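Chapter 4
Things That Hold Other Things

By the end of this chapter you should be able to describe a container by its rim, wall and base; explain why a woven wall behaves differently from a solid one; and sort a mixed pile of household objects into baskets without having to sort it again the next morning.

Most people own more containers than they can name. There are the ones bought on purpose, the ones that came with something else inside, and the ones that were given as presents by people who could not think of a present. Dionysis Bakalis, whose survey of storage in the rented apartments of Trorkum we will return to in Chapter 9, recorded 210 containers in a single two-bedroom home. Of these, 83 were empty. The tenant described the apartment as having no storage.

It is tempting to laugh at the tenant, and Bakalis did, a little, in a footnote. But the complaint was fair. An empty container is only storage if it is the right size, in the right room, and open at the moment you are standing there with something in your hand. A lidded tin on top of a wardrobe fails on two counts out of three. A shallow open basket on a table does very well, and for this reason fills up with batteries.

We will begin with the basket. It is old, it is common, and it has few parts to argue about. The rim is the edge you grab. The wall keeps the contents from wandering off. The base does the carrying and gets none of the credit. In a rectangular basket the walls meet at corners, and the corners are where crumbs go to retire.
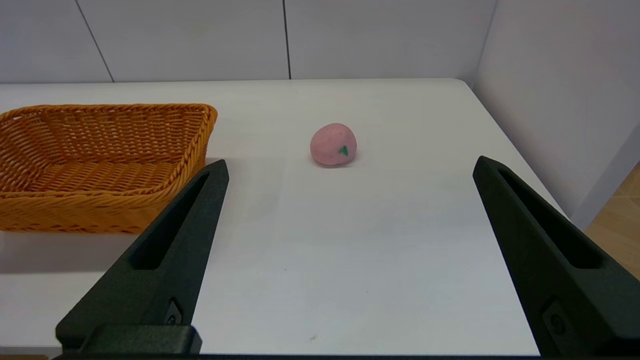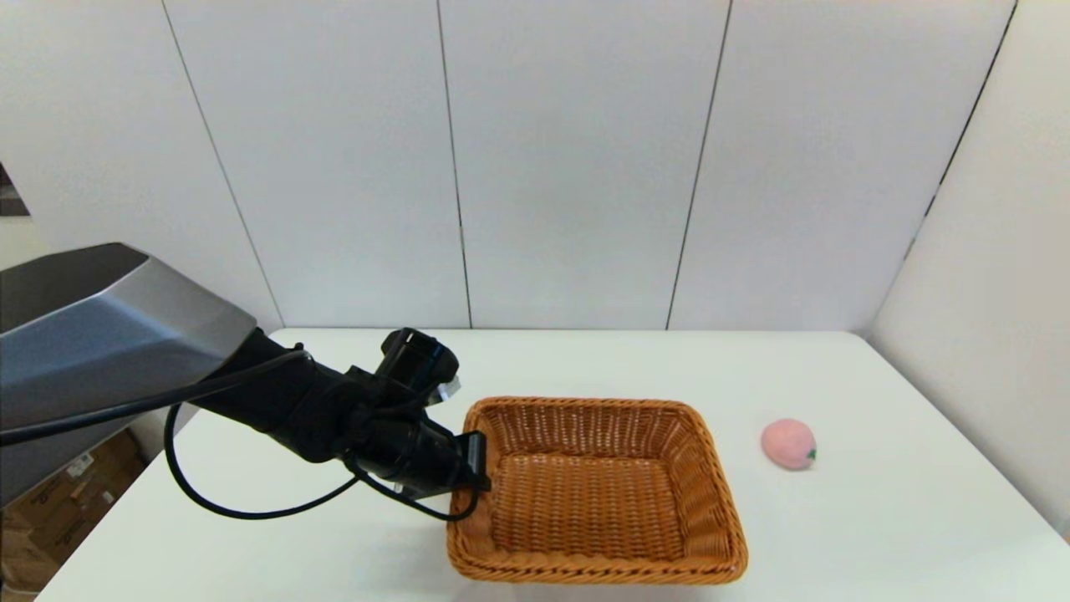

Figure 4.1. A rectangular woven basket on a white table, in two views. The small pink object is in both views.

Look first at the rim. A plain cut edge on a woven wall would soon come apart, so the maker has to finish it somehow. One old answer is to roll or braid the ends back into the work, which also gives the hand something kinder to hold. A basket with a worn base can be lined. A basket with a failed rim becomes a bundle of sticks with a history.

Now the wall. Weaving leaves gaps, and the gaps decide what the basket is good for. Onions like them. Rice does not stay to give an opinion. The wall also bends slightly under load, so a full basket is seldom quite the shape of an empty one. Students who measure an empty basket and then order a shelf to fit it exactly are invited to share their results with the class.

Sloped walls deserve a word of their own. They make the opening larger than the base, so a hand can get in easily and empty baskets of the same kind can often be nested. The price is paid at the bottom, where there is less room than the top promised. The Velis catalog listed its baskets by their top length for years, and a buyer expecting 315 millimeters of flat base had some reason to feel misled.

Then there is the question of the single small object. Put one little thing beside a basket and almost everyone wants to put it in. Whether it belongs there is another matter, and the subject of Section 4.3. For now, note only that "small" is not a category. A drawer labeled "small things" is a drawer you will have to empty out to find anything.

Terms used in this chapter

Rim: the finished upper edge of a container.
Slope: the lean of a wall away from vertical.
Nesting: storing empty containers one inside another.
Stray: any object near a container and not in it.

Before you read on

Choose one open container in your home. Write down what you believe is in it, then go and look. Keep both lists, including the embarrassing one. You will need them for the exercise at the end of Section 4.2, where we compare the Jutwood and Hägglund methods of sorting and find that both assume you have a free afternoon.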